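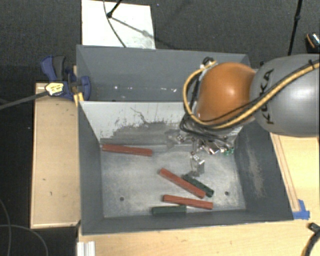 Bar-Picking Arm Back at Work After Gripper Fault

July 17, 2023

The folks at the Venura workshop in Laskowska have their bar-picking robot running again, and we know plenty of you have been asking after it! The trouble began during a long run of 632 picks, when the KUKA arm started letting go of bars a moment too early, on the way from one side of the two-part bin to the other. One of them skipped over the rim and landed on the carpet, a good long way from anybody's toes (thank goodness), and the cell was stopped right then and there.

It took a patient afternoon to find the cause, a worn air line at the gripper that leaked only when the wrist was turned far over. Bresetti, the firm that looks after the cell, fitted a new line and added a pressure check, so the arm now stays put if its grip goes weak. For the time being it will run at up to 40 percent of its usual speed, and visitors are kindly asked to stay behind the tape. The Jorine open house, moved once already, will go ahead in December.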